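Bulk spices vs supermarket jars, is it worth it?

Forum: Kitchen and Pantry
Thread started in October

wattle_and_dab
Posted 7:42 am

We're a household of three and I've been buying spices in the little supermarket jars for as long as I can remember. Last month I added up what was in the cupboard and got a bit of a shock at what cumin costs per kilo when you buy it that way.

There's a bulk shop near us called Skolero that sells by weight. You bring your own containers, they weigh them empty, you fill up and pay at the counter. Before I go and tip my whole cupboard out, has anyone here switched over and stuck with it? Main things I want to know are whether the quality is any better, how long it keeps, and what you store it in.

postcode2830
Posted 8:05 am

Switched a few years back. Savings are real on the ones you use a lot. For us that's cumin, coriander, paprika and white pepper. For anything you use twice a year it makes no difference, you end up throwing it out either way.

I'd say don't buy more than 200 grams of anything ground. Whole seeds you can be less careful with.

gumboot_pantry
Posted 8:31 am

200 grams of ground anything is far too much for three people. Ground coriander tastes like cardboard after a few months. Buy 50 and go back more often.

postcode2830
Posted 8:40 am

It's a 90 minute drive to the nearest bulk shop from here, so going back more often isn't on. I keep the bulk of it in the freezer in a zip bag and top up a small jar. It's been fine for us.

gumboot_pantry
Posted 8:52 am

Freezer changes things. I wouldn't do it with paprika though. Every time you open the bag you let damp air in and it clumps.

postcode2830
Posted 8:58 am

Never had it clump. Squeeze the air out and put it straight back.

marg_on_toast
Posted 10:17 am

I work part time in a bulk shop (not Skolero) so a few things from behind the counter.

Ask when the bin was last emptied and washed. A decent shop will tell you. If they look at you blankly, buy your spices somewhere else. Some places keep topping up on old stock and the bottom layer can be ancient.

Busy shop beats cheap shop. Turnover matters more than anything on the label.

Bring jars with a wide neck. People turn up with narrow bottles and we all stand there with a funnel and a queue behind us.

Write the empty weight on the bottom in permanent marker and it only has to be done once.

wattle_and_dab
Posted 12:20 pm

Thanks, that's useful. Skolero is pretty busy on the weekend so turnover should be all right. I'll ask about the bins.

What about lids? I like a shaker top for the salt and for things I put on at the table, but I assume the holes let the flavour out.

old_mate_nutmeg
Posted 12:44 pm

They do. Open holes are fine for salt and sugar in a dry climate. For anything ground you want a solid lid, or a shaker insert with a cap that closes over it. I've got a set of Van Loon jars with a rubber seal and they've outlasted two kitchens. Not cheap, but you buy them once.

gumboot_pantry
Posted 1:03 pm

Old jam jars do the same job for nothing.

old_mate_nutmeg
Posted 1:11 pm

They do until the lid picks up a smell. I had a pickle jar that made everything in it taste of dill, and I washed it that many times I lost track.

gumboot_pantry
Posted 1:15 pm

Leave the lid in the sun for a day with bicarb on it. Or don't use a pickle jar for cinnamon.

tin_roof_tess
Posted 2:36 pm

Going to disagree with most of the thread. I tried bulk for a year and went back to packets from the Indian grocer. Sealed bags, a packing date on them, and cheaper than the bulk shop by a fair way. The brand I get is Sakirico and their turmeric has far more colour than anything I scooped out of a bin. I tip a packet into a jar and clip the rest shut.

If the point is less plastic then fair enough, bulk wins. If the point is flavour and price, try the grocer first.

marg_on_toast
Posted 3:09 pm

Can't argue with that. Plenty of our regulars come in for flour, oats and nuts and get their spices at the grocer.

postcode2830
Posted 3:28 pm

Same here if we had one in town.

harbourside_crumb
Posted 5:50 pm

Has anyone gone the whole way and started grinding their own? I picked up a Udetti hand grinder at a garage sale and it's changed my mind about pepper and cumin. Whole seeds keep for ages so the whole freezer argument goes away.

Downside is it takes a while and it's hard on the wrists. I do enough for a fortnight at a time.

gumboot_pantry
Posted 6:04 pm

Yes. This is the right answer. Whole seeds, grind as needed, dry pan first for cumin and coriander.

tin_roof_tess
Posted 6:22 pm

It's the right answer if you've got time on a weeknight. I've got two kids and 20 minutes.

wattle_and_dab
Posted 7:35 pm

All good points. Plan so far:

Whole cumin, coriander and pepper from Skolero in small amounts.
Turmeric, chilli and paprika in packets from the grocer.
Salt stays in a shaker.
Labels on everything. I currently own 17 jars and I could tell you what's in maybe half of them without sniffing.

The labels are my weak spot. Garlic powder, onion powder and ground ginger all look the same to me once they're out of the packet.

old_mate_nutmeg
Posted 7:49 pm

Masking tape and a pen. Put the month you filled it on there as well. Stick it on the side, as lids get swapped around when you wash them.

harbourside_crumb
Posted 8:13 pm

Agree on the side. I put garlic powder in a custard once after a lid mix-up. We had toast for dessert.

marg_on_toast
Posted 8:26 pm

Chalk labels look nice but they rub off with oily hands. Tape is better.

tin_roof_tess
Posted 9:02 pm

Plain glass with shaker lids is what I'd use for the things that go to the table, and keep the main supply sealed in the cupboard. Only fill them a little at a time. And do label them, the pale ones are hard to pick apart. 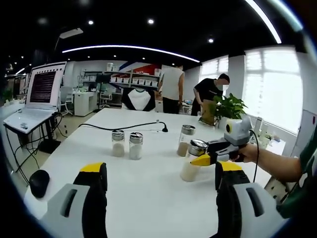 Four glass jars with perforated metal lids, pale contents in each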